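**Trirnus brings its first electric delivery van to Cletport**

29th January 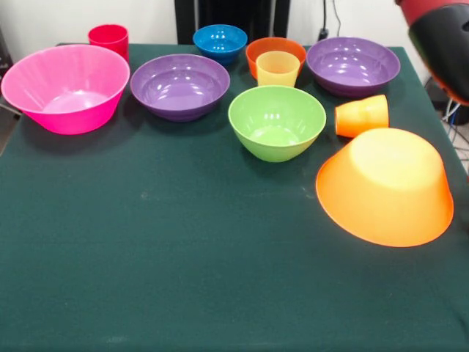
Trirnus is delighted to announce that its first electric van, the Dabbas, will go on trial with local firms in Cletport from February. Three bakeries, a florist and the town's parcel depot have already signed up, and we can't wait to see the vans out on the hills above the harbour!

The Dabbas has a range of up to 300 miles on a full charge and a load space 3 metres long, with a low floor so that drivers don't have to climb in and out all day. It has been built for short trips with lots of stops – the kind of work that wears out a diesel engine and a driver's patience.

The battery comes from Stinutex, our partner since the project began, and can be swapped at the depot by two people. Our test drivers covered every street in Cletport over the autumn, and the seat, the mirrors and the heater were all changed after their comments.

A total of 13 vans will take part. Firms will keep them until the end of the trial and can then buy them at a lower price. Orders from elsewhere stand at 406, and deliveries will follow once the Cletport vans have reported back.

Firms that would like a test drive can ask at the Trirnus office in Cletport.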